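The Long Way Round to Flerarano

Babak Moradi's second feature took six years to reach a screen. Now that it has, the film turns out to be about waiting.

October 24, 2020

The ferry in Flerarano does not arrive until the film is two-thirds over. Until then there is a slipway, a ticket office with its blinds down, and a family of four who have packed everything they own and have nowhere to put it. Babak Moradi keeps us with them for more than an hour before anything moves on the water. It is a stubborn way to build a drama, and for long stretches it works very well.

Moradi made his name with Parsa, a small film about a tailor who goes deaf. It was shot in 15 days in and around his home town of Mamstead, and it played at a handful of festivals before finding a loyal audience on late-night television. People who liked it tended to like it a great deal. The offers that followed were for thrillers, mostly, and he turned them down. He wanted to make a film about an island he had visited once as a boy.

"I remembered the harbour wall and a man selling peaches," he says. "I had no story at all. I had a wall and some peaches."

The story came from letters. His aunt had kept a box of them, written by relatives who left the island in the years after the cannery closed, and he spent one winter typing them up. They were dull letters, he says, full of bus times and the price of shoes. He liked that. Much of the dialogue in the finished film is lifted straight from them, and you can hear it in the odd, flat way the characters talk around the thing they mean. When the mother finally tells her eldest son that she will not be getting on the boat, she does it in the middle of a sentence about curtains.
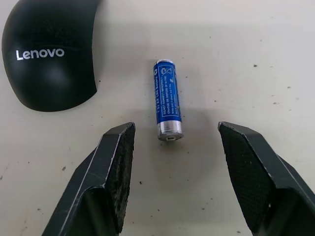 Money was slower to come than the script. Two producers joined and left. A third, the small company Grevutden, stayed, on the condition that the budget was cut by a third and the period setting kept as vague as possible. So there are very few cars in Flerarano and no newspapers. Moradi thinks the film is better for it. I am less sure. The vagueness suits the scenes on the slipway, where time has more or less stopped anyway, but it hurts the later chapters on the mainland, which could be taking place in any port in any decade.

The shoot began in February, in rain, with Mamstead's disused fish dock standing in for the island. The production put out a call for extras and had 2,151 replies, in a town that had never seen a film crew of any size. Only 50 were used. They appear in the ticket office queue, and Moradi gives them more time than most directors would. One long shot moves down the line of faces and then moves back up it, and by the second pass people have started to sit on their suitcases.

The acting is low-key throughout. The father hardly speaks, and the two children are played without any of the brightness that child actors are so often asked for. The younger one spends a whole scene trying to get a knot out of a bootlace while her parents argue behind her. The camera stays on the knot.

There is a cost to all this patience. At two hours and twenty minutes, the film asks a lot, and the mainland section has at least one job interview too many. A subplot involving a missing savings book is dropped and never picked up. The music — solo clarinet, nearly always — is lovely the first few times.

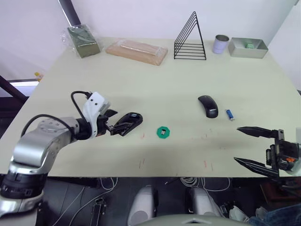

Both arms at the table, with the mouse in the left gripper.

Editing took far longer than anyone had planned. Moradi came back from the shoot with 3,662 takes, many of them of weather, and worked through them in his spare room in Mamstead. The first assembly ran to nearly five hours and began with the ferry. He took the ferry out altogether for a while, then put it back where it is now.

"When it was at the start, it was a film about leaving," he says. "I already knew how to make that one."

He was right to move it. The arrival is the best thing in the picture. We hear the engine first, under a conversation about soup, and it takes the family a while to notice. The father gets up. The children look for their shoes. The mother carries on folding a blanket, and Moradi lets her finish.

His next project is a comedy, set in a driving school. He has written 50 pages and expects to throw out most of them. He would like to shoot it in summer this time, and indoors if he can.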